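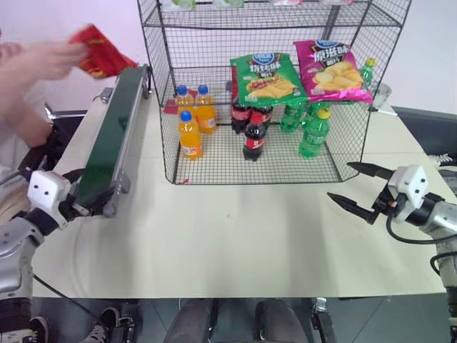 Figure 1. The wire rack, with the sodas on the lower shelf and the two bags of chips propped on top of them.

Snack Shelf Project, Final Report
Vestgate, April 27, 2023

Why I picked this

My dorm floor at Vestgate shares one snack corner, and it drives me nuts. You reach for a cola and a bag of chips slides onto your hand! So for my project I wanted to find out if the way you stock a small shelf changes how long people take to grab what they want.

What I did

I used a black wire mesh rack on a white tabletop (wire is nice because you can see in from the side). The lower shelf got orange soda on the left, cola in the middle and green soda bottles on the right. Chips went on top of the bottles, a green bag and a pink bag, and more packages went on the upper shelf. I called this the "Flodside" layout, after the corner store I grew up near, which stacks everything exactly like that.

Then I asked people to get me one item and timed them with my phone. I ran 49 grabs over 8 evenings and wrote them all in a notebook, plus notes on anything that fell over.

What I found

Bottles at the front were easy, no surprise there. The slow ones were the green sodas in back, behind the chips. People moved the bags first, then couldn't decide where to put them, and 4 times a bag ended up on the floor. Small packets were worse. There's a red one at the back left by the orange bottles, and two people told me we were out of them.

What I'd change

I want to try the chips on the upper shelf and keep the bottles in straight rows by flavor. I'd also like a second rack, so I can set up both layouts on the same night and stop restocking between rounds. My notebook pages are attached after the budget sheet.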